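Subject: Re: Two-arm cell, dustpan and brush job: setup notes before we sign off
From: Nga Lục
Date: March 10, 2020

I read the notes from Eze twice and I'm still not sold. Quoting the part I want to argue with:

> The cell is ready as far as we're concerned. Both grippers are
> zeroed, the left one takes the dustpan and the right one takes
> the brush. We ran 247 cycles over the week on the Husimport
> settings and only stopped for 2 faults, both cable related.
> Suggest we lock the config now and move on to Troltham.
> Anything left over can go in the maintenance sheet.

"Cable related" is doing a lot of work in that paragraph. Two faults with the same cause is a setup problem, and a setup problem doesn't belong in a maintenance sheet where it will sit until the next person trips over it. The left arm has the pan, the right arm has the brush, and there's a bundle of black cord lying on the green top between the two tools. I would not lock a config around that.
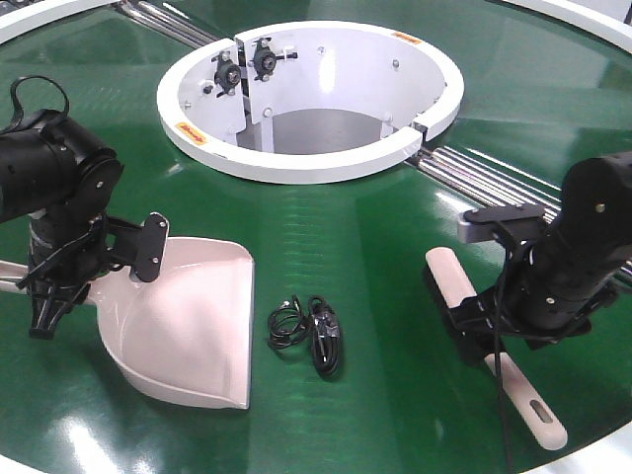 WHAT I WANT DONE BEFORE ANYONE LOCKS ANYTHING

First, the cables. Every cord that crosses the table gets a route and a tie point, and the route gets written down. "Tucked out of the way" was the wording in January and look where it got us. Run each arm through its full reach by hand, power off, and watch the slack at the wrist. If a loop can get to the tabletop it will get under a tool sooner or later.

Second, the grip on the dustpan. The notes say the left gripper is zeroed, fine, but zeroed against what? The fingers close near where the handle meets the blade, and that part of the pan tapers. Close on a taper with a bit too much force and it wants to creep. I'd like to see the same pan picked up, set down and checked against a tape mark before I believe any repeatability number.
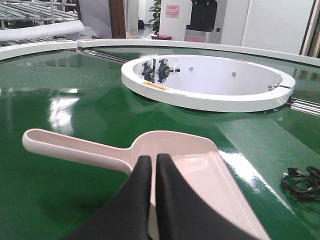

The force setting came over from the Hukunora job, if I remember right, and those were thick-walled parts. Thin plastic flexes. Start low, go up in small steps, stop when the pan no longer shifts if you push the front edge with a finger. It takes maybe an afternoon. I don't understand why we keep copying numbers between cells and then acting surprised.

Third, the shine on the table. I know, I bring this up every time. The top is glossy and the overhead lights put bright patches all over it. If the operator is judging the front edge of the pan from a camera view, a glare spot beside white or pale plastic is a rotten place to be doing that. Turn off a row of lights, or hang a diffuser, and compare. It costs next to nothing. I've been told it "didn't matter in testing" but I have yet to see the test.

Fourth, the wrist fasteners. Those small silver screws on the gripper blocks need a witness mark after torquing. Paint pen, one stripe, date in the log. Check them after 3 shifts and then at whatever interval you like. While you're in there, look at where the thin cables wrap around the wrist and hang down. They shouldn't be lying in the hollow of the scoop at any point in the cycle.
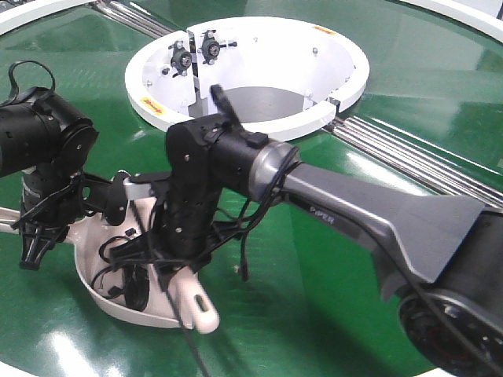
Do we have to redo the zero if all we change is the cable routing?

Redo it if you unplugged anything or loosened the wrist to get at a tie point. Otherwise a check against the old reference pose is enough, and write down what you read even if it matches.

As for the 247 cycles, I'd like the raw log and not the total. How many were started by hand after a nudge? A run where somebody straightens the pan between passes tells me very little, and the summary doesn't say either way. Same for the 2 stops. Which arm, which joint, where in the motion?

If the log is clean I'll say so on the list and drop it. Until then please leave the config unlocked and hold off on Troltham. I can be at the cell for the cable work if someone tells me when.

Nga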